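Print this page | E-mail this chapter

Chapter 4
Choosing a Hand-Held Gripper Kit

A hand-held gripper kit lets a person do a job by hand while a camera on the tool records it. This chapter reviews one such kit, the Drenley Pullo, sold with two fingers, spare pads and a case. The list price is 1691 dollars.
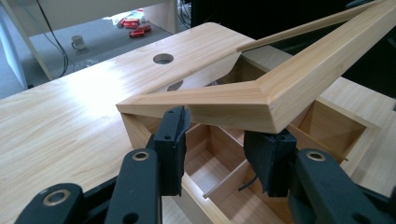
Long pieces of wood are a fair test for any two-finger tool. A miter comes to a point, so the pads have less to hold near the end. Pullo pads are sold in packs of 26.

The Birnero kit costs 200 dollars less and has no case. Its manual runs to 67 pages, and most buyers will need only the section on mounting the camera.

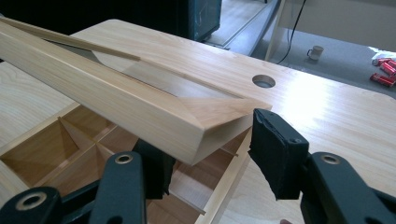 Before ordering either kit, write down the widest part you plan to grip. Then check it against the opening listed by the seller. Cirillo, which rents both kits, prints the two figures side by side in its catalog.

Comments (3)

tmill: Is the case hard or soft?

benchdog: Hard. Foam inside.

r_oak: We rented first and bought in October. Order extra pads.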